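Change the glove before you touch the code. I've been saying this since February and I'm tired of saying it so I'm writing it down.

Short version for people with a line to run. The hand in our cell wears a cover, black, cloth, a bit fuzzy. Under the cover are jointed fingers that cost more than my car. Over the last year every single time that hand started fumbling, somebody opened a laptop first. Retuned the grip force. Retrained the pick. Moved the wrist camera, which then had to be calibrated all over again. And the cover was bagged out at the thumb the whole time.

I run the night bench at Castcombe. Not an engineer, came up through sewing machine repair, so yes, I notice cloth. Take that as bias if you want.

What happens to a cover is boring. It stretches. The tips go first, then the seam on the thumb side creeps round toward the pad, and now the hand is pinching with a seam. On a big object you'd never know. On a small knob you know right away. The motor positions look perfect in the log because the motors ARE perfect. The log has no idea there's cloth out there.

Our swap number is 2000 cycles. Lockwood, the shop that sold us the covers, gave us no number at all, just "replace as needed," which to a busy crew means never. We got 2000 by writing down when things went bad and backing off from that. Yours will be different. Get your own.

Then the check. After a new cover goes on, the hand does the puzzle. A kids' shape puzzle with little knobs on the pieces. People laugh at it. I don't care, it's the best test fixture in the building and it lives in a drawer. 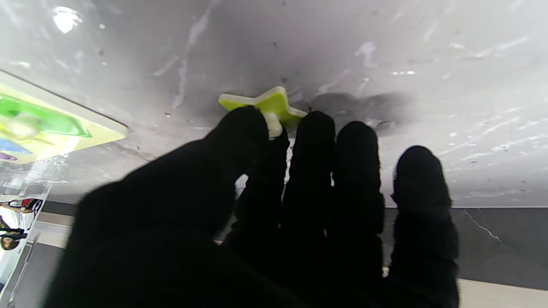 **Clustthorpe, February**

Showing the star because the star is the one I argue about. Small white knob, thumb on one side, a narrow finger with its tip right at the other. No room for a sloppy cover there. Extra cloth at either tip and the pinch lands on a wrinkle. The wrist view gets you right down to where the tips meet the work and that's the view I want up on the monitor during a check, not the pretty one from the ceiling.

Look at the shadow too. I tell new people this and they nod and forget. The hand is matte black, it drinks light, you get an outline and not much else. If you can't see the pad, watch the gap between tip and knob, and watch what the shadow does as it closes. And turn the light down if it glares off the table. Polished stone is a lousy surface to work over, I've said so, we still have it.

Rhea Catacutan wrote the first version of our check sheet and she had it at 80 steps. Eighty! Nobody did it. Can't blame them. We cut it down hard and what's left is this:

- old cover off, look at the fingers bare, wipe them
- new cover on, thumb first, seam to the outside
- pull each tip snug, flex the hand open and closed, pull again
- puzzle, every piece, lift and put back
- write the cycle count on the sheet, initials, done

Takes me 2 songs on the radio. Retuning the grip took a whole shift and we threw the new settings out afterwards anyway.

The argument I get back, and it's a fair one, is that software should handle it. A good controller should adapt to a worn cover. Sure. Maybe the Zallel controller does someday, they keep promising. But think what you're asking for. You want the machine to quietly work around a worn part so you dont find out it's worn. I've fixed machines for people who did that with their ears, turned the radio up over the rattle. Same idea, fancier. Then the cover splits in the middle of a run and there's cloth in a knuckle. I have picked cloth out of a knuckle. With tweezers, at 4 in the morning.

Other argument, cost. We went through a carton of 210 covers and the office had kittens. Ok. Price a finger. Then price the days lost while smart people chase a problem that's made of thread. I'd buy the next carton tonite.

What bugs me most is who gets listened to. Cover work is seen as laundry. The person doing it is the last one asked when picks go bad, and they've had their hands on the thing more than anyone. Ask them first. Put the cover count on the same screen as the fault log, right beside it, big numbers. We've asked for that and got a sticky note, so for now it's a sticky note.

Drawer's on the left under the bench. Put the puzzle back when you're done with it, all the pieces.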